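Stores and packing: keeping the cartons

The Priscombe bench has moved to a single rule for small equipment cartons: they are kept, closed and stacked until the item inside the register entry is retired. Until April the cartons went flat into recycling on receipt, and 19 returns to Fedoruk had to be repacked in plain stock with cut foam.

Cartons are now sorted on the white table before they go to the shelf. Each is checked for crushed corners, torn flaps and missing inserts. Old courier labels come off; the maker's printing stays uncovered.

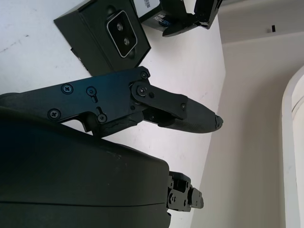
A black carton on the white tabletop, sorting table.

Stacking is limited to cartons of similar footprint. Small differences in height don't matter, but a carton that overhangs the one under it by more than 2 cm goes in a separate pile. Printed faces go to the front so the name can be read without lifting anything. Dark cartons show scuffs easily and should be lifted clear of the table, not slid.

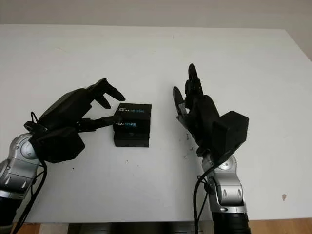 Two black cartons stacked, REALSENSE lettering on the top and front of the upper one.

Shelf limit is 4 cartons high in the Callico racking. The register now holds 131 entries, and the colour code on the shelf edge matches the first column. Cartons without an entry are held in the Pistau cage for one month and then recycled. Please send corrections to the stores desk before the next count.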